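Can a robot unload my dish rack yet?
Posted by sinkside844, 28/12/2025

My brother-in-law swears the Jalska will do kitchen chores by January. I've read the Kaltov page twice and still can't tell what it does without a person steering. Would anyone here pay 4000 for one?

gravelpit30
No. Watch any of the clips with a clock next to them. A cup on its side in a wire basket is a harder grab than they let on.

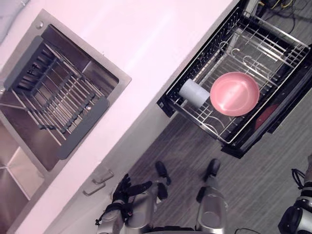
Plates are worse. A flat one gives fingers very little to get under, and then it still has to go in the right cabinet. I'd want to see a whole load put away, uncut, in a kitchen the company didn't pick.

Busuven_owner
Mine cost 2000 and vacuums fine. Dishes, no idea. Ask them who pays for broken plates, I never got a reply on that.

tallmop
just get a dishwasher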